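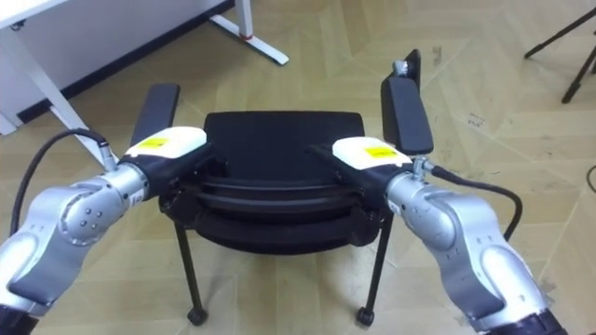
Speaker notes - the lake that moved out
Prollton evening talks, May 5, 2026

Slide 1. Title

Wait for the door to stop banging. Say hello. Mention the fire exits, then the tea.

Opening line: "I have come to talk to you for an hour about a hole." Pause. If they laugh, carry on. If they don't, carry on slightly faster.

Slide 2. Map of the Stokgate valley

Point out the village, the road, the river Besus. Point out the blue patch at the top of the valley and say that every map still shows it, including the one on the wall of the Stokgate pub, which also shows a railway station.

The lake drained in July. It took 31 hours. It had been sitting there since the end of the last ice age, minding its own business, and then it went down the Besus over a day and a bit and left a large quantity of mud and one rowing boat.

Don't say "vanished". Water doesn't vanish. The people downstream can tell you exactly where it went, and some of them have still got it in their sheds.

Slide 3. How to hold up a lake

A glacier dumps a ridge of rubble across a valley. The glacier melts. The ridge stays and the meltwater fills up behind it. This is called a moraine dam, and as a piece of engineering it's what you would get if you asked a glacier to do engineering. Boulders, gravel, sand, clay, no particular order.

Ours also had ice in it. Old ice, buried deep, left over from the glacier and kept cold by all the rock on top. For a very long time it was as good as concrete. Then it warmed up a bit.

(Someone will ask if this is climate change. Say the ground there has been warming, buried ice melts when it warms, and that one lake isn't a trend. Then say there are other lakes. Let that sit.)

Slide 4. Cross-section of the ridge

Go slowly, this is the only difficult one. Water finds the gap where the ice used to be. It carries off the fine sand first, which makes the gap bigger, which lets more water through. Geologists call this piping. It's the same thing that happens to a sandcastle with a moat, and I've been paid to study it for most of my adult life.

Slide 5. Two photographs of the lake bed

Before and after. Before is pretty. After is brown.

Now the good part. An empty lake is a library with the roof off. Every spring the snowmelt laid down a pale coarse layer, every winter a thin dark one settled over it. Count the pairs and you count the years. We cut 3 trenches and got a run of 3000 years before we hit gravel and somebody lost a boot.

Slide 6. Close-up of the layers

Show them the thick grey band. It's volcanic ash, and the shape of the glass grains doesn't match anything local. It came from a long way off and fell on a lake that had done nothing to deserve it. We use the Tsuchiya method for matching ash - skip the details unless there's a chemist in, and there's always a chemist in.

Above the ash the layers go thin for a while. Short summers, less melt. Then they pick up again.

Slide 7. Has it happened before?

Yes. There are 2 places in the trenches where the layers simply stop and plants take over. Roots, seeds, bits of moss. Then mud again on top. So the lake had already emptied twice and come back, and the landscape had kept this to itself.

People like this slide. They want to know when it'll be back. I don't know. The hole in the ridge would need to block up, and a good landslide would do it. Do not sound hopeful about a landslide, there were complaints in Stokgate.

Slide 8. What grows there now

Horsetail, willowherb, a great many small willows. A green haze by the end of last summer. The geese turned up in autumn as usual and stood about on it looking let down.

Slide 9. Questions

Likely ones: Can you walk on it? (The edges, yes. The middle, once.) Were there fish? (Yes. Then there were gulls.) Whose boat was it? (Three families claim it.)

Finish by half past. The hall is booked for a choir at nine and they come in early and hum.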